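Prorkside Toy Library, Members' Forum
Topic: Blue foam shape tray, condition and storage of pieces

Rhona_Hepburn (Collections)
Posted June 24, 2018
Members are asked to comment on the storage of the blue foam shape tray before it returns to the lending shelf.

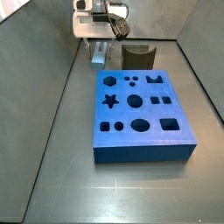
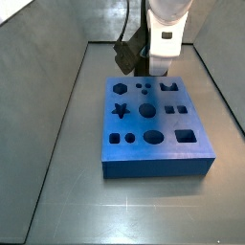
Both views show the tray with its star, hexagon and large round pockets.

Reply from dkadlec
Thank you. I would recommend that the pieces be kept in a drawstring bag tied to the tray. The grey arch is the piece most often reported missing at the Machala branch, and a replacement must be cut to order.

Reply from Latberg_Parent
I respectfully disagree. Bags are returned half full. A lidded tub with an outline sheet inside the lid would let families check each shape before returning it.

Reply from dkadlec
A tub takes up shelf space we do not have. The shelf is 400 mm deep and already full.

Reply from Rhona_Hepburn (Collections)
Both points are noted. Could members also advise on cleaning? The present label says "wipe only".

Reply from plovulo_desk
A damp cloth and mild soap, please. Soaking is not suitable for foam. Small pockets may be cleaned with a cotton bud.

Reply from Latberg_Parent
Agreed on cleaning. I maintain my preference for the tub.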